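Can a machine do the plumbing under your sink yet?
4 min read

Raymonde Charbonneau
I've been meaning to start this one since Friday, when my brother-in-law told me over supper that he'd be letting a machine do all his chores before he turns seventy. I laughed, but then I spent the whole evening thinking about it. My dishwasher drain hose had popped off that same week (second time since February!) and I'd been lying on the kitchen floor with a torch in my teeth, trying to get a ribbed hose and its fitting to line up with another one. So my question is a fair one, I think: could a pair of arms do that for me? I went looking for people trying it and found a bench with two of them, one coming in from each side. 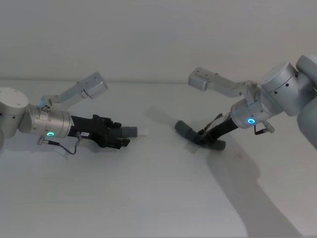

Two arms, one white table, before any talk of hoses.

What I like is that there are two. Anyone who has joined a hose knows it's a two-handed job, and the single-arm gadgets always seem to need a clamp or a patient spouse. The piece they're working with is very like what I had under my sink, grey and ribbed at one end, smooth further along, with a white tip.
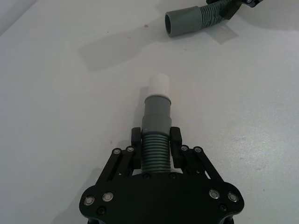
And I do think holding the thing by the ribs makes sense, as I do it that way myself, although my fingers slide into the grooves and I end up twisting it crooked. Has anyone here seen this sort of work done in a real shop?

Griet Van Dijk
Lovely question, Raymonde, and sorry about your floor. I spent 9 years on the assembly side at Trivar, mostly pumps and small appliances, and I'd say the shop floor is a good deal closer than your kitchen. We had an Asel unit that put caps on bottles all day long and never grumbled. But every cap came up the same chute, the same way round. Hoses were done by hand right until I left – they bend, they spring back, and you feel for that little give when the end goes home. My thumbs still remember it.

Have a look at how the two ends are facing each other over the middle of the table, though. Getting them pointed the right way is half the battle, and I wouldn't have bet on it back then.

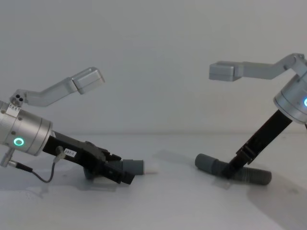 urano_dave
I'll be the grump, then. A bare table with good light is as easy as it gets. Put those same two fittings behind a cabinet door, with a bag of onions and a bottle of bleach in the way, and then we can talk. I paid 2,000 for a Jansen floor cleaner that still can't get off the bath mat, so forgive me if I don't clear out a cupboard for a pair of arms just yet.

Griet Van Dijk
That's fair, Dave, but you have to start somewhere, and everyone learns on the bench. My first month I was given a tray of fittings and a clean table too, and I was slow as molasses. I'd sooner see the easy version done properly 20 times running than one clever trick in a messy kitchen. 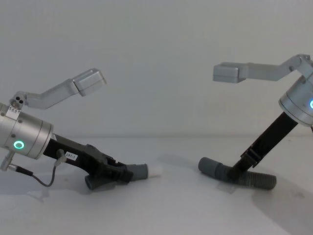 Grey fittings, left and right, with the gap between them.

Raymonde Charbonneau
I'm somewhere between the two of you. I'd happily hand over the drain hose, and the folding, and possibly the oven. My brother-in-law says I'd only stand over it giving directions, and he's probably right. Dave, have you tried taking the bath mat up before you run yours?

urano_dave
Yes. It got stuck on the scale.

Contact us | © Kitchen & Workshop Forum | Back to top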